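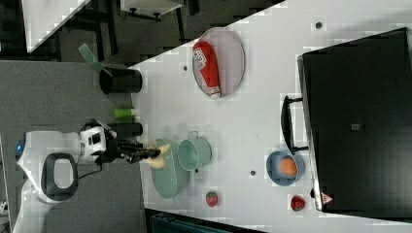
4. What Travelers Wrote Down, and When

Mayu Maruyama
May 1, 2018

Figure 1. A mobile robot at a white table, holding a pale yellow object over a green oval tray.

We turn now to the diaries themselves, which were a great pleasure to read and which took us a good deal longer than we had planned. Each traveler on the Landry to Burkon overland route was given a plain notebook and asked to write whatever they liked, whenever they liked, for as long as the trip lasted. We received 144 entries in all, written by 28 travelers, and we are grateful for every one of them, including the entry made up entirely of bus departure times.

Our first question was a simple one: do people write on the day a thing happens, or do they catch up later? Most of our travelers began with good intentions and wrote every evening for the first 3 days. After that the gaps appear. A long ride, a late supper, a room with a poor lamp, and the notebook stays in the bag until the next rest stop, where two or three days get folded into one entry. We call these "folded" entries, and they differ from same-day entries in ways we had not expected when we drew up our coding sheet in February.

Same-day entries are full of prices, meals, weather and small complaints (wet socks come up again and again). Folded entries have far fewer of these, and they lean on people: the woman who shared her oranges at the Numex crossing, the driver who sang. They also tend to be kinder. A guesthouse in Dristo that was called "miserable" by one traveler on the night of her stay became "a funny old place" in her folded entry from the next town, and she seems not to have noticed the change.

We would be cautious about making too much of this. Tired people may simply leave out the dull parts, and a traveler who has had a hot bath is likely to look back more gently on the road. Still, the pattern held for travelers going in both directions, and it held for those on a first long trip as well as for the old hands. Only 2 travelers wrote every single day, and their notebooks stayed cheerfully grumpy to the last page.

Section 5 looks at how these same travelers told their stories aloud once they were home.

Contact the author | Back to top

Related items
Packing Lists as Personal History
Letters Home from the Burkon Road
Why We Remember the Bus Driver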